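28 August 2025

Typed up fast from my notes, sorry for the gaps. Talked to Duyên Lương about plates. Mostly small ones.

She runs Fidside out of two rooms behind a tailor's shop – buys up odd tableware, washes it, sorts it, rents it out for dinners and tea parties. 527 pieces in the book as of this week. I asked how many match. "Match what?" she said. So that's where we started.

She began in April with a single box from a restaurant called Hứa that was closing down. Soup spoons, sauce dishes, a stack of side plates with patterned rims. "I wanted the spoons. The plates came with it. Then the plates were what people kept asking for."

Why small plates? She had to think about it. Drank some tea first.

"A big plate you fill and then it's just food. A small one, you see the edge the whole time. People pick it up and turn it over. They look at the bottom for a stamp. Nobody does that with a dinner plate."

Most of the stock is porcelain, some stoneware. She doesn't take anything with metallic trim anymore, too much trouble at washing time. Chips go in a separate crate and get sold to a mosaic class for next to nothing. Hairline cracks too. She taps every plate with a knuckle and listens. I tried it, couldn't hear any diference. She could, from across the room.

We got onto washing, which I thought would be the dull part. It's most of the job.

"Renting is ten minutes. Someone comes, signs, carries the box to the car. Washing is my evening."

Everything by hand, warm water, soft sponge, one kind at a time. No stacking in the sink. Her sister wanted her to get a machine and she priced one, then didn't buy it. The old printed rims worry her. "Once the color goes dull, it's dull. I can't put it back."

And the rack. She has strong opinions on racks. Plastic ones go slimy at the feet. Wood ones look nice in a shop. She wants plain wire, with tines close enough that a small plate doesn't lie down on its neighbor. That's the thing with small plates, she says, most racks are made for dinner plates and the little ones slip down between and sit there touching. Touching means water stays. Water stays, you get a ring, you wash it again.

So she loads from the back, big to small, faces all one way. Leaves an empty slot between if there's room. 12 at a time and then she stops, even if 13 would fit. I asked why 12. "Because that's one box." Fair enough.

Do the helpers follow this? A laugh. "Phong does. Everybody else has a system."

Her own favorites are the ones with lettering or characters running around the rim. Red on teal, pale on dark blue-green, that sort of thing. She likes a rim that repeats and a center left mostly alone. Says they look good mixed on one table, better than a full set, as long as the sizes are close.
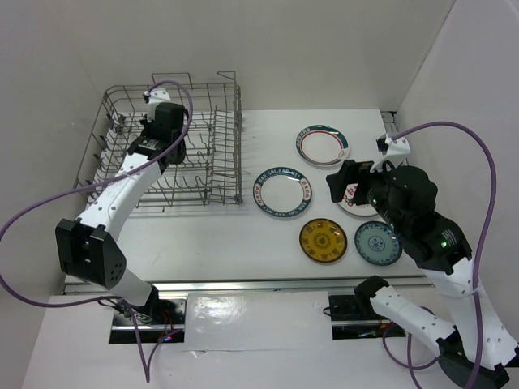 Phong Cao said he'd go further and never dry them upright at all, just flat on a towel, face down, because the foot ring is where the water hides. Duyên has heard this before. "He's right about the foot ring. He's wrong about the towel. Where am I going to put all those towels?"

They went back and forth for a bit and I stopped writing.

Packing, quickly, before she had to go. Paper between every plate, never newspaper, the ink comes off on the white. Plates stand on edge in the box, same as in the rack. A folded cloth at each end so nothing shifts. Label on the short side so you can read it on the shelf.

What's she looking for now? Lids. She has teapots without lids and would take almost any lid to try. Also anything from the same maker as the Hứa plates, whoever that was – there's no stamp she can read.

And does she eat off them at home?

"Toast, on the chipped ones," she said, already looking for her keys. "Put that in if you want."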